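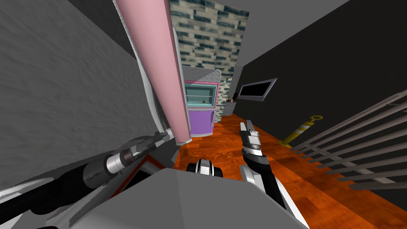
The simulated shop room, with the right gripper over the wooden floor and the display cabinet at the back.

Vodiron learns its rooms before it has legs to stand on

Many members of Skaluvon have asked me when our two-armed robot will be ready, and the answer is still that the arms are on the bench and the base is not finished. But Vodiron has been busy all the same. During September we have moved most of our evenings to the computer, where a copy of the robot is working in rooms that we do not have in Clondlow.

The idea came from Matvii Yatsenko. In spring he drove the left arm into the edge of our workbench, and one printed bracket broke in 2 pieces. The replacement took a week to print and fit, and in this week we could do nothing. After this he proposed that every new motion must first go through the simulation, and only then to the motors. I was against it at the beginning. I like to have a screwdriver in my hand, and I thought that we would spend the whole autumn drawing walls.

The present room is a shop with a kitchen counter in it. It has a brick pattern on the wall, a yellow bollard and a metal railing, and the colors are rather brave. Ustyna Levchenko selected the objects. She wanted a place with narrow passages and shiny surfaces, so the robot does not get used to an easy life.

We have now 3,000 short runs saved on the workshop server. In 1,000 of them the robot only has to move its arms from the rest position to a start position and touch nothing. It sounds like a small thing, but with two arms on one body it is where we had the most collisions, mainly elbow against torso. Matvii has rewritten the joint limits twice, and the second version is the one we will load into the real controllers.

The other runs are for reaching at the counter. For this work we use the view from near the gripper, and it took me some time to get accustomed to it, as everything stands at an angle and I tilt my head at the screen like a dog who hears a whistle.

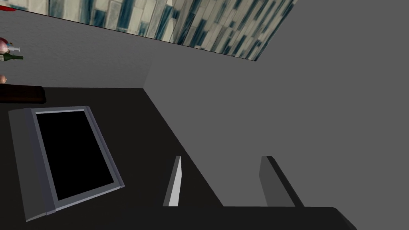
At the dark counter with the gripper open. The flat device with the black screen lies to the left of the fingers.

Thin flat things are the difficult ones. A bottle gives the fingers something to close on, but a flat object needs to be approached from the side and low, and our real fingers are thicker at the tips than the drawing says. Ustyna measured them again with the good calipers and corrected the model. She also asks that the person who borrowed these calipers after her would please return them to the drawer.

About the money. The pair of gear sets from Antoniuk was 320 with shipping, and it was paid from the machine fund, as we agreed at the last meeting. They run more quietly than the old ones. The old sets are in the gray box under the lathe, and any member can take them for a project, only write your name on the list.

What remains to be done on the hardware is the base frame, the cable guide through the torso and a proper emergency stop. For the cable guide I would be very glad to get help from somebody who has patience and small hands. The base frame needs welding, and our welding corner is reserved until the gate for the yard is completed.

We meet on Sunday from three o'clock in the back room. If you wish to try to drive the simulated arms yourself, bring a laptop and ask Matvii for the setup files in advance, because the download is slow on our network. The coffee machine is repaired.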